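The Basket Problem

Posted in July

I joined the robotics club because Sutrisno Khoo told me there would be biscuits. There were biscuits. There was also a form, which I signed without reading, and that is how I came to be responsible for the kitchen task in this year's Turnico entry.

Turnico, for those with healthier hobbies, is a student competition held entirely in simulation. You get a virtual kitchen, a two-armed robot and a list of chores. Your robot does the chores, or falls short in some new and personal way, and a score appears. Our team is called Mevivness. We voted on the name at the end of a long evening and I would like it known that I abstained.

My chore is the wire basket. Pick it up by the rim, move it across the worktop, put it down the right way up. A toddler could do it, though a toddler would not have to do it through 1712 lines of code, most of them inherited from last year's team, whose comments include "sorry" and "do not touch, Hartono knows why". Hartono is the name of the old club server. It isn't saying.

We have spent six evenings on the grasp alone. The fingers close where you tell them to, and then the basket swings off at whatever angle it fancies.
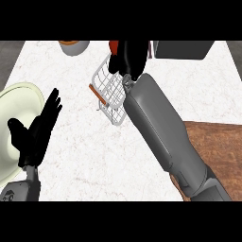

Basket in hand, other hand waiting by the plate. Marble by courtesy of the simulator.

I had wanted it level. Sutrisno says a tilt is fine so long as you correct it before the put-down, and he has scored 70 in the practice rounds, so I listen to him. My own best is lower and will stay out of this post. The handle would be the obvious thing to grab, but the task sheet says rim, and the task sheet has the final word on everything except biscuits.

The left arm is a separate department. It belongs to the plate people, who sit at the other table and have their own branch and their own mug. Merging their work with mine took three attempts, and during the second one both arms went for the same bit of air with real conviction.

Next job is the put-down. I have a plan involving a slower wrist and lower expectations. If it works I'll write it up properly, and if it doesn't there will be a post about my tomatoes.

Filed under: Clubs & Societies, Robots, Complaints

3 comments

trirnix: Try slowing the approach as well as the wrist. We lost a week to that last year. Also, sorry about the comments.

Plate Department: It's a very good mug.

mum_of_author: Lovely worktop. Are the tomatoes all right?

Contact | Copyright the author, grudgingly | Back to top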